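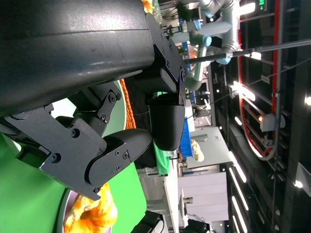
A buyer in Bradbridge wrote that the cover had stayed on through a full winter on an open allotment and that the eyelets were still tight in May. Two other buyers asked for a longer cord, so the current version has one.

Wadach Heavy Log Store Cover

Item no. 318
Updated Apr 16, 2021

The Wadach cover fits over the top and back of an open-fronted log store and leaves the front clear so air can get to the wood. It is made from coated polyester with a double-stitched hem. The seams are taped on the inside.

Sizes
Small: for stores up to 1410 mm wide
Large: for stores up to 2997 mm wide

Measure the store across the widest part of the roof, including any overhang. If yours falls between the two, order the large and fold the spare under at one end. The large cover will also fit the Tarar double store, but not the older Tarar with the raised centre post.

What you get
Cover
Cord, 2 lengths
Corner hooks
Storage bag

Fitting
Lay the cover over the roof with the label at the back. Pull the back panel down and pass the cord through the eyelets, starting at the bottom corner. Tie off at the hooks. Do not nail or staple through the fabric, as the coating will split. Brush snow off before it builds up.

Care
Wash with cold water and a soft brush. Do not use bleach or a pressure washer. Dry fully before putting it in the bag.

Spare cord and hooks are sold separately under Vevora fixings. Hooks from the first version of the cover have a smaller opening and will not take the current cord.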